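Report on the Visit to the Kuhlmann Furniture Works, Zuvudthorpe

Submitted by Geetha Panicker, Continuing Education Office
09/09/2022

Members of the Sovier Institute's furniture conservation course visited the Kuhlmann works at Zuvudthorpe as part of the unit on twentieth-century seating and tables. The party consisted of 15 students and two members of staff, Reinaldo Brito and the undersigned. The visit had first been planned for May and was moved at the company's request while the finishing hall was being re-roofed.

The group was received at the main gate by Liv Åberg, head of production, and was given safety shoes and hearing protection. Ms. Åberg opened with a short talk on the history of the site. The oldest building was put up as a grain store and still has its original loading doors on the river side. Kuhlmann took over the lease two generations ago to make school desks, and the desk line paid for nearly everything else on the property. Dining tables are now the main product, with a smaller trade in replacement parts for older models.

The tour began in the timber yard. Boards are stacked under open-sided roofs and left to air dry before they go to the kiln. Yard foreman Aslak Haugland explained the marks chalked on the board ends, which record the supplier, the date of stacking and the latest moisture reading. Students asked about splitting. Mr. Haugland said that the ends are sealed with wax on arrival and that most losses come from boards that were already stressed when they were cut. He showed several rejected pieces, one of them with a split that could not be seen until the board was flexed by hand.

From the yard the party moved to the machine hall. Noise levels made discussion difficult and questions were held until the break. The planers and the panel saws were running. The edge-jointing station was of particular interest to those students who are writing on the Dinora table, an extending model that Kuhlmann has made with few changes for many years. The workshop holds 1,955 drawings for this and related models, most of them on paper, and students may apply in writing to consult them.

After the break, Alvar Dalen gave a session on the selection and matching of grain. Boards for one tabletop are laid side by side and moved about until the pattern reads well across the joints. Mr. Dalen stressed that this is still done by eye – he had tried sorting by color alone some years ago and was not satisfied with the tops that came out of it. Students were invited to arrange a set of offcuts themselves, and the results were discussed at some length. It was noted that boards with a strong arched figure are hard to place next to straight grain, and that turning a board end for end will often change how light or dark it looks under the lamps.

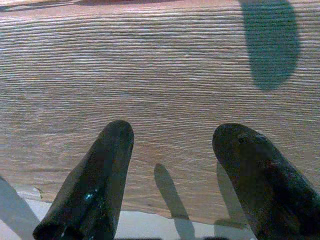

Wood grain at close range, Kuhlmann works, Zuvudthorpe.

The finishing hall was seen last. Kuhlmann uses an oil finish on most of its tables and a harder lacquer on those sold to schools and canteens. The company carries out its own wear testing, in which a weighted pad is drawn across a finished sample for 4,000 passes before the surface is inspected. Two lacquered samples at different points in the test were handed around. Conservation students will find the repair bench useful to know about: tables returned by customers are assessed there, and a written record is kept of each earlier repair that is found. Mr. Brito has asked whether copies of selected records could be used in teaching, with owners' names removed, and a reply is expected.

Lunch was provided in the staff canteen. The bus left Zuvudthorpe 40 minutes later than planned owing to roadworks at the bridge.

Recommendations

The visit should be repeated next year. A smaller group is advised for the machine hall, where the walkway is narrow and those at the back could hear very little. Students should read the course handout on drying and moisture content beforehand, as much of the yard tour assumed that knowledge. Closed shoes must be worn on arrival even though safety shoes are supplied, and the larger sizes should be requested in advance.

The Institute wishes to record its thanks to Ms. Åberg and her colleagues for their time. Student reports are due at the Continuing Education Office by the end of the unit.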